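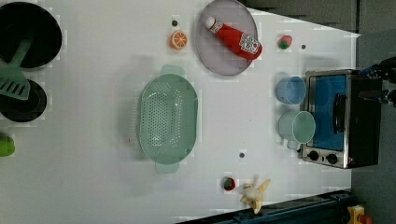 Colander, cookware and play food on the white table, top-down view

Grasp target lands on the wrong half of the colander, every other object is fine

Jintana Sombatkul
Posted April 12, 2025

I have a tabletop pick-and-place stack that works on everything except the one object I put in the demo plan. The setup is an overhead depth camera, Gevden for segmentation and pose, Plerano for motion planning, and a pile of Python in between that I wrote and would prefer not to discuss.

The job is easy to describe. Detect the mint-green colander, get a pose, move to a pre-grasp straight above it, stop, then come down and pinch the rim near a handle. The pre-grasp is supposed to be over the middle of the basin. What I get is a very confident pre-grasp over the right half, as seen by the camera. From there the rim grasp comes down inside the basin and closes on air, and my state machine logs GRASP_OK, because I defined success as "the fingers stopped moving." Yes, I know. One thing at a time.

What I have checked so far:

Hand-eye calibration. Redone from scratch. The orange slice, the strawberry and the banana all come out where they should, and the arm goes where they are. If the extrinsics were off I would expect everything to be off.

The planner. I gave Plerano a hard-coded pose at the true center of the colander and it went right there. I also bumped the planning attempts to 1000, which made it slower and no more correct.

The segmentation mask. In the color image it looks great. Nice clean oval, handles included, no plate, no spatula.

The mesh. There isn't one. I'm using the "unknown object" mode in Gevden, which takes the mask, pulls the matching depth points, and gives back a position (the mean of the points) and an orientation (principal axes). This has been good enough for fruit.

The offset isn't constant. If I turn the colander a quarter turn the error changes size, but it keeps favoring the same side of the table. If I put a folded dish towel in the basin the error almost disappears, and I didn't find that as helpful as it probably is.

The orientation is also flaky. The long axis is usually fine, but now and then it tips out of the table plane by 7 degrees, and the gripper comes in leaning like it has heard something interesting.

I'd like to avoid scanning a mesh for every object. The whole point of this was to dump kitchen stuff on a table and have the software cope. Is there a setting I'm missing, or is the unknown object mode just not meant for things full of holes?

The arm over the colander, for anyone who wants to see the layout with it in place:
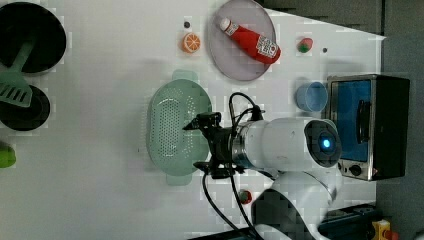

Lemlem Gebremichael

The towel is your answer, you just didn't like its tone.

Unknown object mode averages whatever depth points survive inside the mask. For an orange slice that's fine, the points are spread evenly over the top and the mean is the middle. A colander is a different animal. You have perforations that let the sensor see through to the table on some pixels, mixed pixels at the edge of every hole that are neither basin nor table, and an inner wall that faces the camera badly. The depth sensor throws away the pixels it doesn't trust, and it doesn't throw them away evenly. If yours is a stereo or structured light type, one side of any concave thing gets occluded from the second viewpoint, and it's always the same side relative to the camera. Lose a strip of points on the left and the mean walks to the right. Turn the object and the strip changes width, but it's still on the left. That matches what you wrote about the quarter turn.

So the mask is right, the calibration is right, the planner is right, and the mean is doing exactly what a mean does.

You can confirm it without moving the arm. Dump the points that go into the pose estimate, project them back onto the color image and paint them in something ugly. I'd bet on a bald patch down one side of the basin. While you're there, color them by height and see how many are sitting at table level. Those are the see-through ones, and they're likely what tips your principal axes when enough of them end up at one end.

What I'd do about it:

Get the x and y from the mask, leave depth out of it. The mask is clean by your own account. Take the outer contour, fit an ellipse, use the ellipse center and its long axis. The handles stick out at both ends so they pull evenly, but if you want to be fussy run a morphological opening first so they drop off.

Get the height from the rim only. Erode the mask, subtract the eroded one from the original, and keep depth points in that ring. Then take a high percentile of height above the table. Don't take the maximum, there's always one pixel that thinks it's on the ceiling.

Lock the orientation to the table plane. If the object is resting on a table and you know where the table is, don't let PCA have an opinion about tilt. In Gevden it's planar_support: true in the object config. It's off by default for reasons that were surely good once.

One trap: the ellipse center is in pixels, and you have to intersect that ray with the plane at rim height. Use the table plane and you get a small error that grows toward the edges of the image, and you'll be back here in August with a new thread.

Also please fix GRASP_OK. Check the finger gap after closing. A rim has a thickness, air hasn't.

Ayman Slaoui

Had something like this and it was the calibration. Recalibrate, and make sure the board is flat. Also update your firmware. If it still happens, try a different colander.

Jintana Sombatkul

Ayman, I did the calibration and it's in the post. I'm keeping the different colander in reserve.

Lemlem, I painted the points. Bald patch, left side, as ordered. There's also a lovely constellation of points at table height, one per hole more or less. I've been averaging the table into my colander for the whole project.

Amnuay Nilsuwan

Agree with Lemlem on the cause, but I'd add something on the fix, since the ellipse works for this colander and then you're going to point it at the next thing.

Your pile of Python has one function that turns "mask plus depth" into "pose," and it's being asked to serve fruit, plates, bottles and perforated basins. Sooner or later it will hand you a wrong pose with no complaint. I'd have it return a quality number along with the pose, and have the task layer refuse to move when the number is bad. The cheapest one I know is depth coverage: valid depth pixels inside the mask divided by all pixels inside the mask, worked out separately for each half of the object, split along the long axis. If the 2 halves disagree by a lot, the mean is lopsided and you shouldn't trust it. A translucent plate will fail this check as well, and it ought to.

When the check fails you have choices that don't involve a mesh. Fall back to the contour method. Or fuse two views, if the arm carries a camera or you can spare a second fixed one. Fusing fills in the occluded wall nicely but does nothing for the holes, so filter by height first.

A note on the planner side, because it will bite next. If you feed Plerano the same raw points as a collision object, then the left wall of your colander doesn't exist as far as it's concerned, and it'll cheerfully route a finger through it on the way to a handle. We had that on a rig running Aria, with a strainer. Build the collision shape from the contour, extruded from the table up to rim height, with an opening cut for the basin if you need to go inside. It's crude, and it's also wrong in the safe direction.

I'd put the planning attempts back where they were. All that number does is give it more chances to reach the wrong place.

Jirayu Sukprasert

Small correction to Lemlem's post: planar_support goes under scene in the newer config layout. If you leave it under the object it gets parsed, accepted and ignored, with no warning. Ask me how I spent a long evening.

Does anyone know if the Georgiev filter helps with the mixed pixels around the holes? The docs say it handles "thin structure" and then never bring it up again.

Lemlem Gebremichael

Jirayu, it does remove them, along with quite a lot of the rim. Fine for wire racks. For this I'd stay with the height cut.

Jintana Sombatkul

Update for whoever lands here from a search.

Ellipse center from the mask, height from the rim ring, ray intersected at rim height, planar_support under scene (thank you Jirayu, I had it in the wrong place and was about to blame someone). The pre-grasp target now comes out in the middle of the basin in every orientation I've tried, and the lean is gone. I ran the per-half coverage check from Amnuay over my old logs and it flags nearly every colander attempt, plus the plate, which I had been getting right by what I now have to assume was luck.

GRASP_OK now looks at the finger gap. My success rate has dropped quite a bit as a result. Marking Lemlem's reply as accepted. Collision shape is next, and I'll open a separate thread when the finger goes through the wall.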